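4.2 Stall surfaces and pitch boundaries

The December market in Pullov is held on Pelkonen Street, which is closed to cars from 7 in the morning until dark. Sellers bring their own furniture. The town provides only the street, the barriers and a plan of the pitches. Section 4.1 dealt with where sellers were placed along the street. In this section we look at what they put on their pitches and how they kept to the edges of them. 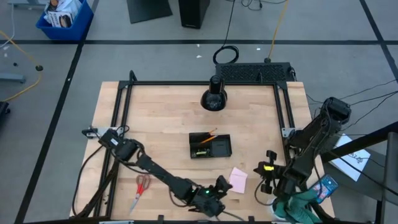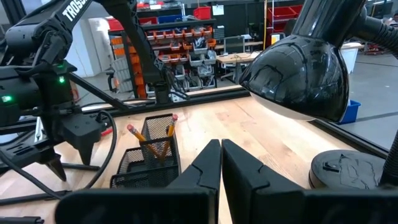
Figure 2. Light wooden tabletop with dark metal framing at its edge, two views.

Selling furniture has received less attention in the literature on street markets than rents, permits or footfall. When it is mentioned, it is usually as part of a general picture of color and variety. Our interviews suggest that sellers think about it a good deal. We sorted surfaces by their edges, because the edge decides from which sides a customer can reach the goods. A surface with nothing standing at its edge was coded as open. A surface with a rail, board or frame along one or more sides was coded as edged, and the tabletop in Figure 2, with its dark metal frame at the far side, falls in this second group under our scheme. Cloths and blankets laid on the pavement were coded separately. A surface could change code during the day if the seller added or took away a side, and in those cases we kept both codes and noted the time of the change.

Sellers of baked goods and preserves mostly preferred open surfaces. They wanted people to come up from any side and pick up a jar. Houshang Nazari, who sells pickles and dried fruit near the upper end of the street, used two folding tables pushed together in an L and stood in the corner of it. He told us that he had tried a shelf along the front in an earlier year and had taken it home before noon. Shoppers had treated it as a counter and waited behind it to be served, and the line had spread across the pitch next to his.

Sellers of small, costly items leaned the other way. The two jewelry sellers we interviewed both used edged surfaces, with the raised side toward the street. One of them, Siobhán Costello, described the edge as a place for people to rest their hands. She did not think it prevented theft, though other sellers gave this as the main reason for having one. The knife grinder and the lamp seller also used edged surfaces, in both cases with the raised side at the back, where it carried hooks.

Boundaries between pitches were a more common source of friction than we had expected. The town's plan gives each pitch a fixed width, measured from the lamp posts, but the plan is a sheet of paper and the posts are hard to see once awnings are up. In the year before our study the corners had been marked in chalk, which had worn off by mid-morning. During our visits the corners were marked with spray paint on the asphalt and the sides were left unmarked. Sellers filled in the sides themselves with crates, rope, the legs of a table or a parked hand truck. Continuous lines, such as the black tape on the gray floor in the first view of Figure 2, are easier to read at a glance than corner marks, and several sellers asked for something of that kind. Tape does not hold well on damp asphalt, however, and the market manager, Woo-jin Bang, doubted that it would last the day in December.

Most disputes were small and were settled between neighbors. A typical case involved an awning pole or a box of stock that stood over the line. Jahangir Sivakumar, whose bread stall was next to the Brellow coffee van, said that he gave up part of his side in exchange for the van's customers. They waited in front of his table and often bought something. Arrangements of this sort did not appear on the plan, and the manager was aware of only a few of them. They tended to carry over from one year to the next when the same sellers were placed side by side. When the plan separated them, both parties usually complained, although neither had lost any width on paper.

The cross street, Aria Lane, worked differently. It is narrow, with shopfronts on both sides, and sellers there were allowed to set up only against the wall. Almost all of their surfaces were edged at the back and open at the front. Marjan Ebrahimi, who sells copper pots from the doorway of a closed shop, said that the wall did the work that neighbors did on the main street. We recorded no boundary disputes on the lane.

Pullov is a town of nearly 4000 people, and most sellers knew each other before the market began. This probably made informal adjustment easier than it would be in a larger city market with rotating pitches. The effect of furniture on how long shoppers stayed at a stall is taken up in Section 4.3.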